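Cahiers > Atelier préhension > Comparatif doigts
Accueil Entrées Matériel Protocoles Index Recherche

Jeudi 20 février 2020

Comparatif des deux jeux de doigts, pince Ravn, contrôleur Clovau. Suite des essais de décembre, cette fois sur la nappe quadrillée et avec les légumes factices. Mingxuan Liao au pupitre, moi à la relecture des vues poignet.

Réglages de départ : consigne d'effort 240 (unités contrôleur, pas des newtons, ne pas recopier tel quel dans le rapport Wudside). Caméra poignet en exposition automatique. Étalonnage main-œil repris ce matin, fichier 771.

1. Radis, prise près de la base

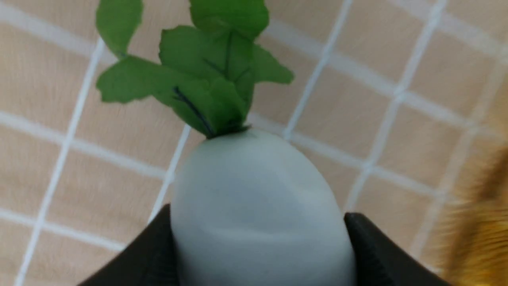 La prise basse reste la plus délicate pour ce profil : le corps est ovoïde, il s'élargit sous les doigts, et la normale de contact change vite avec la hauteur. Avec les doigts Sestville j'avais noté en décembre une tendance à l'éjection vers le haut. Ici le radis est tenu droit, fanes vers le haut de la vue, un doigt de chaque côté du corps blanc. Les fanes occupent une bonne partie du champ au-dessus de la prise, donc tout ce qui est derrière est perdu pour la détection. À prévoir : masque fixe pendant le transport, ou ne plus se servir de la vue poignet une fois la pince fermée.

Mingxuan propose de descendre la consigne. Je préfère ne pas toucher à deux paramètres dans la même série.

2. Flou et exposition

L'exposition automatique est à revoir. Sur les mouvements latéraux, l'objet tenu reste lisible puisqu'il suit la caméra, tout le reste file en traînées. Les nervures du verre ambré sont inexploitables dans ces conditions, et le reflet blanc sur le plat n'arrange pas le seuillage. Essayer exposition courte fixe + gain, quitte à accepter du bruit. 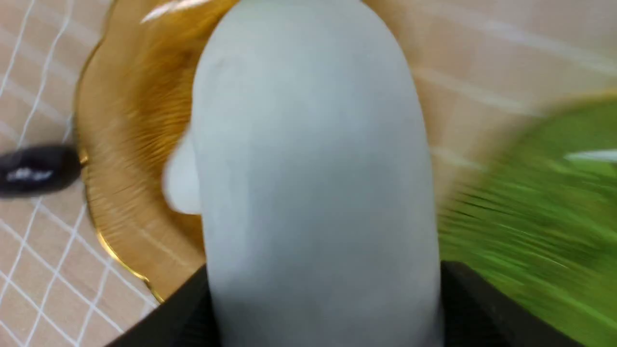 3. Approche sur le plat ambré

Deux radis côte à côte, à peu près parallèles, fanes presque en contact. Cas utile pour départager les doigts : il faut entrer sans accrocher le voisin ni toucher le bord festonné.

Approche par l'extrémité sans fanes, doigts rapprochés, ouverture tardive. 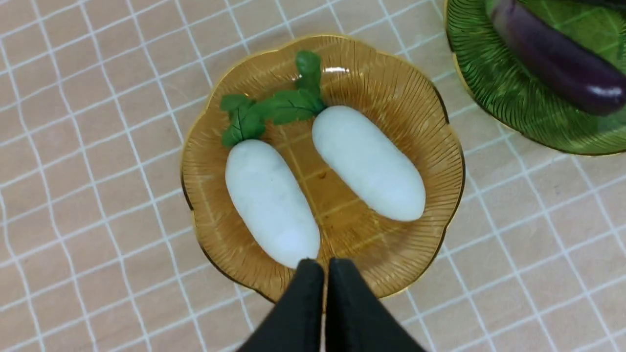

L'ouverture tardive demande une hauteur fiable au-dessus du plat, et c'est là que le verre translucide pose problème : le quadrillage de la nappe se voit au travers et l'estimateur accroche dessus. Correction provisoire : hauteur du plat saisie à la main dans le contrôleur. À reprendre proprement avant de comparer des temps de cycle, sinon on mesure surtout la saisie manuelle.

Question ouverte : faut-il segmenter les fanes séparément du corps ? La boîte englobante complète décale le point de prise vers le haut. Mingxuan est pour, moi aussi si le temps de calcul ne bouge pas.

4. Aubergine
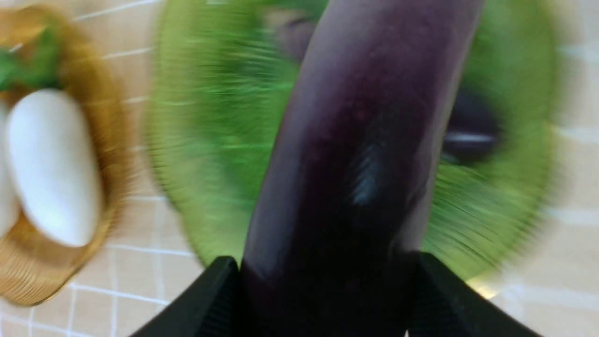
Le point à surveiller est la rotation autour de l'axe de fermeture. Un objet long pincé loin du centre de masse fait levier, et les faces internes striées ne compensent que jusqu'à un certain point. Sur la vue, l'aubergine part légèrement vers la droite en montant ; sans vue de côté je ne peux pas séparer un glissement d'une simple inclinaison à la prise. La tache violette sombre sur le plat vert, à droite, est un piège pour le suivi par couleur : même teinte, et partiellement masquée par l'objet tenu. Passer le suivi en contour, ou geler l'identifiant à la fermeture.

À faire
- exposition fixe, refaire la série 2 en entier
- ajouter la vue de côté, synchronisée sur l'horloge Clovau
- mesurer le jeu des doigts Sestville au pied à coulisse
- noter la version du firmware Ravn dans l'en-tête des fichiers (oubliée en décembre)
- demander à Wudside sous quel format ils veulent les efforts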